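Towels, mostly

I spent most of November putting the linens in order. I had planned on one evening. The closet in the hallway is 15 inches wide, and everything in it has to be folded to fit that width or it hangs over the edge of the shelf and gets caught in the door. For years I folded things to whatever size they came out and pushed hard on the door.

What got me started was a leak in the bathroom upstairs. It was a small one, under the sink, and I needed old towels quickly. I opened the closet and could not tell the old towels from the good ones. They were all in the same stack, some folded, some rolled, and a few just shoved in the back. I grabbed from the front and ended up mopping the floor with a bath sheet my aunt gave us. It came out of the wash fine, but I decided that was enough.

So I took everything out and carried it down to the table in loads.

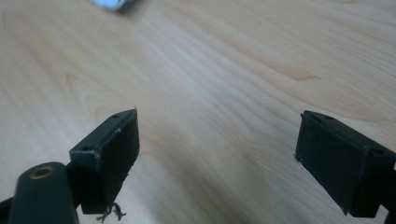

The table is the only surface in the house big enough to fold a bath sheet on without part of it going over the side. We bought it secondhand from a shop in Nastell that was closing, for 400 dollars, and I argued against it at the time because it was more than we had said we would spend. I have changed my mind about that. It is a pale wood with long wavy grain and darker lines that swirl around what look like knots, and I have found that if I line a hem up with the grain I get a straighter fold than I do by eye. The grain is a little wavy, so it is a guide and no more than that. Before I start I wipe the top with a damp cloth and then a dry one. I skipped this the first night and got a ring of something sticky on a pillowcase.

I sorted in the order things came out of the closet. Bath towels went on the table, hand towels on one chair, washcloths on another, sheets on the couch. The sheets I left for later and they were on the couch for four days. I would not do it that way again. If you have sheets, do them first, while you still have some energy, or leave them in the closet until the rest is done.

The sorting itself was easy once I had a rule. If it had a hole, a stain that would not come out, or an edge that was coming apart, it went in the rag box. If it was just faded or thin, I kept it. I had a harder time with towels that were perfectly good but that none of us ever use. There were two brown ones that don't dry anything. They push the water from one side of you to the other. I had kept them because they looked new, and they looked new because we all reached past them. Those went to the animal shelter along with a bath mat.

I rewashed most of what I kept. Things at the back of the closet had picked up a smell, somewhere between wood and dust. I used Brosix, the unscented one, and about half of what the bottle says. My neighbor Faith Kariuki told me a long time ago to stop using fabric softener on towels and I finally did it. I can't say yet how much difference it makes. They feel a little rougher to me and my husband says they dry better. I ran the loads small, which took longer and made the electric meter spin, but everything came out of the dryer at the same time without one damp thing in the middle.

The striped towel took up more of my attention than it deserved.
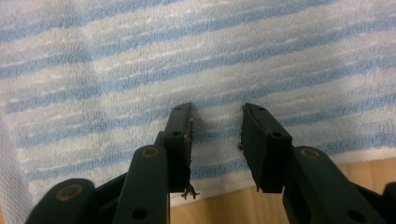 Blue and white stripes, with some puckers that needed smoothing out.

It is terry cloth, pale blue and off-white, and it goes back to when we rented the apartment on Sang Street. I think it was meant for the beach. We have used it as a picnic cloth, a dog towel for the one summer we had my sister's dog, and a curtain for a week when we moved in here and had nothing on the bedroom window. It has been washed so many times that the colors run together a bit where one stripe meets the next. By my rule it stays, because there is nothing wrong with it. My husband thought it belonged in the rag box. We discussed it longer than you would expect.

Stripes are both good and bad for folding. You can see right away when you are off, and that helps with the first fold. After that you keep seeing it. With a plain towel I would let half an inch go and not think about it. With this one I opened it back up several times. What finally worked was to stop pulling from the corners. If I pull on the corners the middle bunches up, and then I chase the wrinkle from one end to the other. I now lay it down, put both hands flat in the middle, and push outward toward the edges. Then I leave it alone for a second and look at it before I fold anything.

The way I fold for this closet is in thirds the long way, then in half, then in half again. That makes a bundle narrow enough for the shelf with a little room on the side for fingers. The folded edge faces out. I read somewhere that you should fold them the way they will hang on the bar, so you can go straight from the shelf to the rack, and I tried that, but our bar is short and our shelf is narrow and the two did not agree.

Thick towels don't stack as well this way. More than five and they lean. I put a cheap wire divider between the stacks, a Plindetti one that clips onto the shelf. It holds fine as long as you don't bump it with the vacuum.
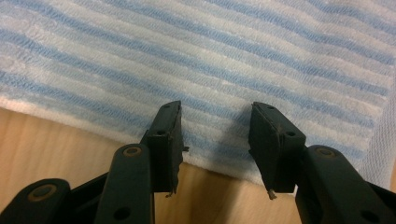 Towel on the table, hem on the diagonal.

Hems are the other thing I learned to look at. On an older towel the hem shrinks differently from the rest, so the edge pulls in and the cloth next to it ripples. You can't fold that out. I tug the hem lengthwise while it is still warm from the dryer, a few inches at a time, and that takes care of most of it. If I wait until the next day it does not do much. I also trim any loose threads with the small scissors. Pulling them is a mistake, and I have one hand towel with a long bare line across it to show for it.

The last count was 43 pieces, and that is with washcloths and without sheets. I wrote it on a card and taped it inside the door, mostly so that I will notice if it starts to creep up. We are three people. I still think that is too many, but they all fit, and the door closes with one hand.

The old towels now live in a bin under the bathroom sink, right where the leak was, with RAGS written on the lid in marker. The plumber fixed the leak in twenty minutes. The striped towel is on the bottom shelf with the picnic things.

I still have the tablecloths to do. They are in a drawer in the dining room that sticks, and some of them were my grandmother's and need ironing, and I don't own a decent ironing board at the moment. The legs went on the old one and it now only stands up if it is leaning on the dryer. If anyone has a board they like that isn't too heavy to carry up from a basement, leave me a comment. I would prefer one with a wide end.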